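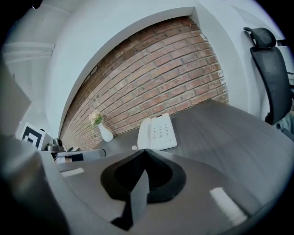
A desk phone gets grubbier than almost anything else in a home office, and most of us wipe around it for months before it dawns on us to wipe the thing itself. I used to be just as bad. A white phone is the worst of the lot for showing it, especially one with dark buttons, where the fluff settles into the little channels between the rows and sits there looking at you. My friend Evanthia Margaritis, who kept the front office at a dental practice for years, taught me her way of doing it and I've never gone back.

Unplug the phone first. Take a dry, soft paintbrush (a cheap one, kept only for this) and go along the rows of buttons, then across them, tipping the phone a little so the crumbs fall out and don't go further in. Then wring out a cloth in warm water with a drop of dish soap until it feels barely damp, and do the face, the handset and the cradle underneath. Cotton swabs are good for the corners. Don't ever spray anything straight onto the keypad! I did that once with glass cleaner and the 5 stuck down for good.

While the cord is out, run it through the damp cloth from one end to the other. You'll be amazed what comes off a white cord.

Dark desktops are lovely but they do show dust, and if yours has a wood grain, wipe along the grain and finish with a dry cloth going the same way. Evanthia does hers last thing in the afternoon, when the light comes in low and every streak shows up - I do mine in the morning with my coffee, and I'm sure hers looks better.

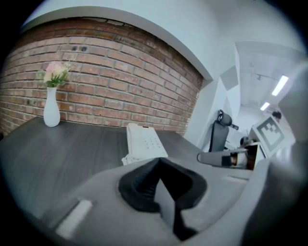

Now, if your desk backs onto bare brick, you'll have a line of gritty dust along the back edge however often you clean. Pull everything forward and brush the wall down from the top with a soft hand brush, or use the brush end of the vacuum on low. Keep water off it as much as you can, as old mortar drinks it up and can leave a white bloom when it dries. If the mortar comes away on your fingers, leave the brush in the cupboard and ask somebody about sealing it.

Flowers are worth having on a desk, even just a few in a slim vase. A narrow neck holds a small bunch up nicely without any fuss. Fill it at the sink, dry the bottom, and stand it well away from the phone and any papers. For the cloudy ring inside, where no brush will reach, put in a spoonful of uncooked rice with warm water and a splash of vinegar, swirl it around, and let it sit while you do the rest of the room.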